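# Zetley Counter Items: data card

Maintained by the Tutport kitchen group
Updated September

Zetley covers ordinary things kept on a kitchen counter: boards, mugs, canisters, small appliances, fruit. The card lists what we label and how. The set has over 400 item entries. Release 3 replaces the old Jonow labels.
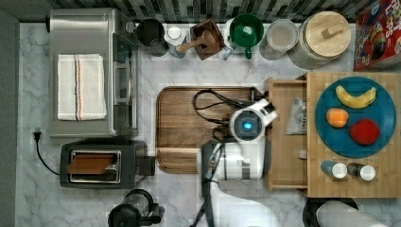
Counter from overhead, with the cutting board in the middle and the toaster at left.

## Labels

Cutting boards get one label whatever their shape. Grooved boards carry the extra tag `groove`. Serving boards are separate — the round light wood ones go under `board_round`. Mugs, cups and pitchers stay apart, even when the handle is hidden.

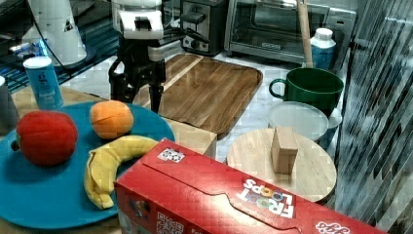

Toaster, toaster oven and green mug, with the round board nearer the front.

## Fruit

Each piece is labeled on its own, and the plate gets its own entry. Use `fruit_other` when the kind can't be settled. Partly visible pieces still count.

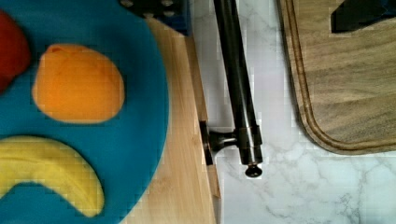

Garrido asked whether a plate of fruit should also get a group label, and said the old Jonow files had one. It was dropped in release 2. The old group names are still in `groups_old.txt`, 64 lines, unsorted.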